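Portada > Educación > Robótica > Entrevistas

«Que se mueva no quiere decir que sirva»

3 de noviembre de 2019

Consuelo Llanos aceptó dirigir el taller de robótica de Ukel con una condición: no prometer nada. «Me piden que diga que los chicos salen preparados para la industria. No lo sé. Salen sabiendo por qué falla un agarre, que ya es algo». El proyecto del curso, Rirum, consiste en que dos brazos manipulen piezas de plástico curvas.
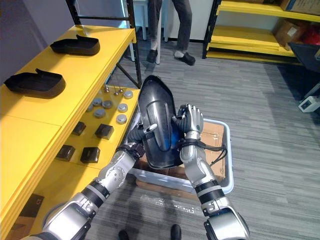 Los dos brazos sostienen la pieza negra sobre el contenedor gris.

¿Y funciona? Llanos resopla. «Depende de a quién le pregunte». En julio hicieron 111 intentos y dieron por buenos 37. Petrică Sandu, alumno de segundo, defiende la cifra: «Al principio no salía ninguno». A ella le parece poco consuelo. «Una persona lo hace sin mirar».

Tampoco le convence la prisa por enseñar movimiento. Los vídeos que circulan de estos talleres, dice, suelen estar acelerados y sin los fallos.
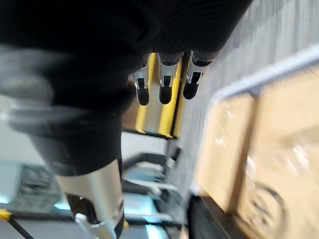
El antebrazo en movimiento, junto a las cajas de cartón apiladas.

Henrike Rothe, que programa las trayectorias, discrepa a medias. «Consuelo tiene razón en los números, pero aquí se aprende de los fallos». Llanos ha oído esa frase muchas veces y quiere verla en las notas. 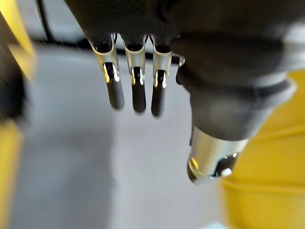 La evaluación es lo que más discuten. Rothe quiere puntuar el código; Llanos, el cuaderno de pruebas, que ya va por 175 páginas. Le interesa que el alumno anote también cuándo los tres dedos de puntas negras cuelgan sobre el suelo sin nada entre ellos. «Eso también es un dato, y casi todos lo dejan en blanco». ¿Seguirá el año que viene? «Si me dejan suspender a alguien».

Compartir 37 | Comentarios (9)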